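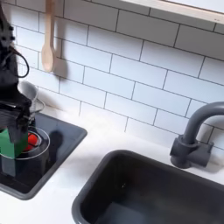
4. Connecting the Hastora Under-Sink Filter

4.1 Before You Start

Read this section through once before cutting any tubing. The filter head mounts on the right or left wall of the sink cabinet. Leave 6 inches of clear space below the cartridge so it can be removed for replacement.

CAUTION: Connect to the cold water line only. Hot water will damage the cartridge seal.

4.2 Mounting the Head

1. Hold the bracket level against the cabinet wall and mark the two screw holes.
2. Drill pilot holes. Do not drill through the cabinet wall into an adjoining dishwasher space.
3. Fasten the bracket with the screws supplied. Hand-tighten the last turn.
4. Slide the filter head onto the bracket until the tab clicks. The arrow on the head must point toward the faucet.

4.3 Connecting the Water Line

1. Close the cold water shutoff valve and open the faucet to release pressure.
2. Place a towel under the valve and disconnect the faucet supply hose.
3. Thread the Neklow tee adapter onto the valve. Check that the rubber washer is seated flat.
4. Reconnect the supply hose to the top of the adapter.
5. Cut the tubing square with a sharp blade. A crushed or angled end will leak.
6. Push one end of the tubing into the adapter and the other into the port marked IN. Pull back gently on each — the tubing should not move.
7. Repeat for the port marked OUT and the filter faucet stem.

NOTE: If inlet pressure is above 80 psi, install a pressure regulator ahead of the adapter.

4.4 Flushing and Leak Check

1. Insert the cartridge and turn it clockwise to the stop.
2. Open the shutoff valve slowly with the filter faucet open.
3. Run water until it flows without sputtering, then for 28 minutes more. Discard this water.
4. Close the filter faucet and wipe every joint with a dry paper towel. Any damp spot means the joint must be remade.
5. Reset the cartridge counter. The indicator turns red after 1,056 gallons.

For cartridge replacement, see Section 5. Cloudy water during the first days of use is trapped air and clears on standing.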